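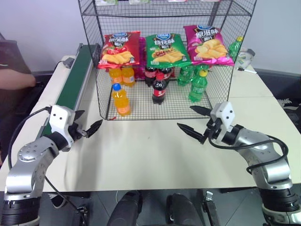

The Rack

The arms came to Pandcombe in November, and by the end of the first week I had been moved from the packing line to a chair.

My job was to sit near the belt and watch. If the arms did something wrong, I was to press the stop, fix whatever it was, and write it down on the sheet. If they did nothing wrong, I was to write that down too. The sheet had 19 lines on it and when it was full I took another one.

I had filled racks at Pandcombe for eleven years. We did the small racks that go on shop counters and in hotel lobbies, chips on top and drinks underneath. You pick up the rack, you load it, you push it on. I could do one without looking. I used to do it while talking to the woman across from me about her daughter's divorce, and in all that time I don't think I ever put a cola where an orange should go.

The woman across from me had gone to the returns desk in the other building. The two men from the end of the line had taken the money. I was offered the money as well, and I had thought about it over a weekend, and then my furnace went out and I said I would stay.

The software was called Muli. The people who sold it to us were a company called Furen, and they sent a young woman to get it going. She was polite and she ate her lunch at her desk. On the first morning she asked me to load a rack the way I always did, and then to do it again slower, and then to tell her why I had turned the green bag before I set it down.

"So the front shows," I said.

"But before that. You turned it in the air. You didn't wait until you got to the shelf."

I said I had never thought about it. She wrote that down.

We did that for 2 weeks. I would load a rack and she would ask about it. Why the back bottles first. Why I kept my left hand on the side of the rack even when it wasn't moving. Some of it had a reason and some of it was only how I had been shown by a man who retired before the parking lot was paved. She wanted all of it either way. In the evenings my wrist hurt from going slowly, and it had never hurt before.

Then she said they had enough, and I went to the chair.

The manager came down on the first day of the real count. He had told the owners at Gornness that we would do 100 racks by the end of the shift. He stood with his arms folded and watched the first few go by, and then he shook my hand, which he had never done, and went back upstairs.

We did 82. I know because I had to write it at the bottom of the sheet. The arms never got tired and they never went to the bathroom, but when a bag slid they stopped and thought about it, and there was a lot of sliding. A bag of chips is mostly air. You have to hold it by the seam, up near the top, or it goes out from under you. I had told her that. She said the arms knew it but they didn't know it yet in every kind of bag.

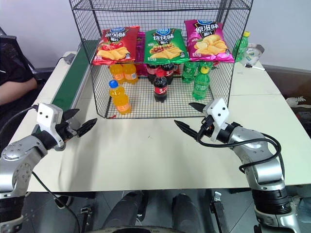
I looked at the rack for a while before I pushed it on. The colors were in their groups and the fronts of the bags showed. If you had put it next to one of mine I would have had to think.

"Is it good?" the young woman asked.

"It's fine," I said.

"Would you send it out?"

"Yes."

She put her head down over her laptop and I could see she was pleased. I wrote the time on the sheet, 3:40, and under remarks I wrote none.

What I noticed most was the quiet. The belt made its noise and the arms made theirs, a kind of low hum that went up a little when they reached. But the line used to be loud. Somebody always had a radio going and somebody else always wanted it off. When a case of bottles got dropped, everybody cheered. Now if a bottle went over I got up and set it straight and sat back down, and the only thing to say about it went on the sheet.

I called the woman in returns one night and asked her how it was over there. She said it was warm, at least, and that she had a window. She asked how the machine was doing. I told her it had done 82.

"We'd have done that by lunch," she said.

"Not by lunch."

"By two, then."

I said maybe by two. Then she told me about her daughter, who was getting married again, and I sat in the kitchen and listened until the coffee was cold.

By the time the snow came the arms were past what the manager had promised. I was getting up less. Some afternoons I didn't press the stop at all, and the sheets were nothing but times down one side and none down the other. The manager said they were going to put in a second table and that I would be able to watch both. He said it as if he were giving me something, and there was a raise in it, so I suppose he was. I asked if they would be hiring anybody for the second one. He said that was the whole idea, that they wouldn't need to.

The young woman from Furen left on a morning when I was late on account of the roads. Her desk was already cleared. She had left me a phone number on a piece of tape, stuck to the back of my chair, and a note that said the arms would sometimes stop for no reason I could see and to give them a minute.

They did that the same afternoon. The left one reached out for a bag and held there, open, with nothing in it. I waited. I had my hand on the stop but I didn't press it. I found I was leaning over with my own left hand out, to where the side of the rack would be.

Then it went on and picked up the bag, up near the top by the seam, and turned it in the air before it got to the shelf.

I looked at the clock and wrote down the time.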